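Harries Handheld Teaching Grip, reviewed after a month on the bench

Rating: 3 out of 5

The pitch is simple enough. You squeeze a two-finger grip, do the job with your own hand, and the recordings train an arm to do it later. No joystick, no programming. Harries says anyone can be productive in an afternoon, and I've heard that line before, mostly from people selling joysticks.

We bought ours through Bradent in March for $1,777. I run a small shop in Trorilstead that packs sporting goods, and we already own an arm and a Vutunwood remote control station, so I had something to compare it with.

Setup took most of a Friday. The quick start card skips the calibration step, which is on page 8 of the long manual, and everything I recorded before finding it was junk. The trigger is stiff. After an hour my forearm was sore, and the younger guy on the crew said the same.

Speed is where it earns some of its price. We logged 3,462 tries at picking and placing small goods, and 2,068 of them were clean enough to keep. The software threw out the rest for lost tracking, usually when I turned my wrist too far or got too close to the table. Harries does not print a keep rate anywhere on the box, and I can see why. Even so, the remote station would have taken us far longer to get that many good ones. You feel what you're doing with the grip, and with the remote you're mostly waiting for the arm to catch up.

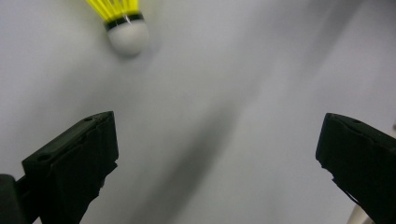 Small, light items were my main worry, and they still are. The rubbery pads are fine on a box or a jar. A shuttlecock asks for more care, because you want the firm white base and you don't want to crush the skirt. The neon yellow ones are at least easy to pick out against a pale gray surface, though anything moving fast comes out blurred, and I'd like a sharper camera at this price. The fingers also open wide, so closing on something that small means a long pull on that stiff trigger.

As for the robot learning from all this, I'm less impressed. Ours copies the easy moves well and gets lost if I shift the bin by a hand's width. Support told me to record more. That may be true, but it's a handy answer for a company that charges for storage.

Buy it if you already have an arm and someone patient. If you're hoping it replaces the patient person, wait for the next version and ask to try the trigger first.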